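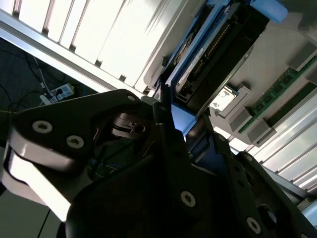 Salinity drift in the Ogura mooring run
Status: open (reopened once)
Reported by: Subira Urio
Assigned to: Jérémie Boyer
Component: Troltance ocean model, surface forcing

Summary
Surface salinity in the Ogura box climbs steadily after day 26 of the hindcast and never comes back. The mooring shows no such thing. The release notes for Troltance say the evaporation fix "resolves salinity drift in subtropical domains." I would like to know which domain they tried, as it does not resolve mine.

Steps to reproduce
1. Start from the March restart file.
2. Run 50 days with the default Fluvbridge rain and river input.
3. Compare the top model level with the mooring sensor at the same depth.

Expected: the two lines wander apart and back again.
Got: the model goes salty in a straight line. Real oceans don't draw straight lines.

Comment, Jérémie Boyer
Could be the sensor. Biofouling on a conductivity cell will pull the reading fresh over a deployment, and then a good model looks salty next to it.

Comment, Subira Urio
I've heard that one before. Fouling would be slow and would start from deployment, and this starts on day 26 of whatever run I launch. I moved the start date two weeks later and the bend moved two weeks with it. The sensor doesn't know when I press go.

Comment, Jérémie Boyer
Fair. Try the smaller time step? The vendor page says it is more stable.

Comment, Subira Urio
Ran it. Twice the wait, same line. I can't tell the two plots apart without the labels. "More stable" is probably true, and has nothing to do with this ticket.

Things checked so far

1. Vertical grid. Went from the standard levels to the fine set. The drift is a bit smaller at the surface and a bit larger just under it, so the salt is only being spread differently. No fix.

2. Mixing scheme. Swapped it for the old one. Noisier, same trend.

3. Different node. Moved the run off the usual machine in case of a bad build. Output matched to the last digit.
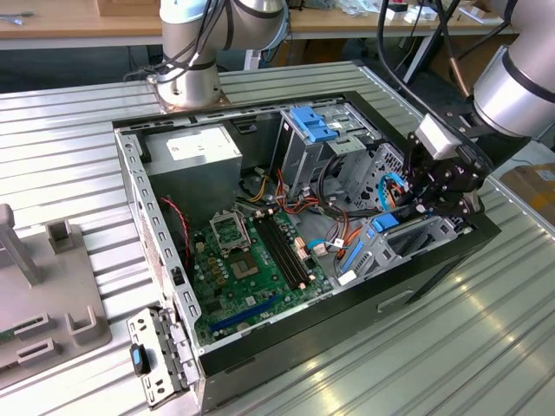
4. Rain input. Fluvbridge files are read in blocks of 200 records. With our output interval, the fourth block would start at record 601, which is day 26 at one record per hour. Printed the rain total for each block. The first three look sensible. The fourth is zero, and so is every one after it.

5. Log file. 474 warnings reading "field held at default." The default for rain is zero. These are printed at the lowest level, so the run still reports success.

Comment, Jérémie Boyer
OK, that looks like the cause. The reader was changed in the same release as the evaporation fix. I'll put the old reader back on a branch.

Comment, Subira Urio
It looks like a cause. No rain would make the surface salty, sure, but I haven't seen that it makes it this salty. Please don't close this on the strength of one good-looking number.

Update, 13th October
Ticket was closed by the auto rule and I have reopened it. With the old reader the rain is there through day 50 and most of the drift is gone. A small salty offset remains, always the same sign. Could be evaporation, could be the sensor after all. I'm not ready to blame either.

Still to do
Run the Flasusau box with both readers, as it has a second mooring to check against. (Subira)
Make the reader stop the run when a block comes back empty. (Jérémie)
Ask for the post-recovery calibration of the Ogura cell.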